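Two-arm snack sorting cell at an open day: how to keep thin film bags from slipping during a live demo?

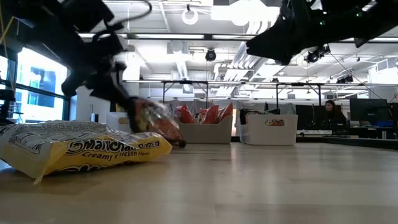 Asked April 24, 2022 in Manipulation / Demos and events

We have an open day in August and the plan is to run a sorting cell for visitors. Two arms, a light wood table, white plastic bins, packaged snacks and noodle bags. Parallel gripper, no suction. I went to the open day at Relteo to see how they handle theirs and came home with more questions than I left with.

Our current state: 87 picks out of the last test batch finished without a person stepping in. I would be satisfied with that in the lab. With people watching, I would like fewer stops. Almost all of the failures are the same type. The fingers close on the bag, the film creases, the contents shift to one end, and the bag rotates out of the grip during the lift or right after the first change of direction. Boxes and cups are fine.

What I have tried so far:

Higher grip force. Fewer drops, but crushed contents, and two bags split at the end seal.
Slower lift. Helps somewhat. The cycle gets long enough that people would walk away.
Soft pads from a Tikano sample kit. Better on matte film, no difference on shiny film.

Questions:

1. Is it better to grip a pillow bag at the seal or across the body?
2. Is there a sensible way to detect that a bag is starting to rotate, using only finger position and wrist force?
3. Visitors will want to put their own items in the bin. Allow it or refuse?

The controller is a Maketti, if that matters. Wrist force is available at a low rate only.

3 answers, sorted by votes

Answer 1 (accepted, 9 votes)

I ran a similar station for two seasons of public demos. In order:

1. Across the body, but off center, toward the end where the contents have settled. The seal looks attractive because it is flat and thin, and for a hanging transfer it does hold. The problem is that the bag then swings from a single line, and when the arm stops it keeps going. If your placement is a drop into an open bin from low height, swing does not matter much and a seal grip is acceptable. If you place flat on a table, grip the body.

For noodle bags the situation is different. The block inside is rigid, so treat it as a box with a loose skin. Approach so the fingers land on the block, with the opening set from the block width and not from the outline in the camera image. The film sticks out past the block on all sides and your segmentation will include it.

2. Yes, with limits. Finger position is the more useful of the two signals at a low force rate. Log it from close to release. On a good grasp it settles and stays flat. On a rotating bag it creeps closed as the contents move away from the pads. Set a threshold on the creep during the first part of the lift and, if it trips, put the bag down again and retry. A retry from low height reads to visitors as the robot being careful. A drop from full height reads as a failure – same number of completed picks, very different reaction.

Do not use absolute finger position. It varies with how much air is in the bag.

3. Refuse, but keep a tray of your own items they can choose from and place. Let them decide the orientation. This gives them most of what they want and you already know every item in the tray.

Additional point on force: ramp it. Close at low force until contact, wait for the film to stop moving, then go to holding force. Closing directly at holding force is what splits end seals, in my experience. The wait can be short.

Comment on answer 1: Ramp plus creep threshold is working here. I set the window to the first third of the lift. Shiny film is still the worst case. Will update after a full day of running.

Comment on answer 1: What sample rate for finger position? We get noise that looks like creep.

Comment on answer 1: Whatever the gripper gives you, then a median filter. If it still looks like creep, check for play in the finger mounts first.

Answer 2 (2 votes)

Mostly agree with the above. I would look at the bins before the gripper, though. In an overfilled bin the bags stand on end and stick up over the rim, which is convenient for the first few picks. After that the remaining ones are wedged together and you pull against neighbors during extraction. That load looks identical to slip in the wrist signal.

We fill to below the rim and shake the bin once before each run. With a cut-out handle on the front, turn that side away from the arm if bags tend to poke through it. One caught corner will stop the cell.

Also plan lighting. Our open day was in a room with a big window, and the depth on glossy packaging was fine in the morning and poor later. Run a full-length rehearsal at the hours you will be open.

Answer 3 (0 votes)

Use suction. We have a Cervantes cup set on ours and it picks everything.

Comment on answer 3: Question says no suction.

Comment on answer 3: Missed that. Still would.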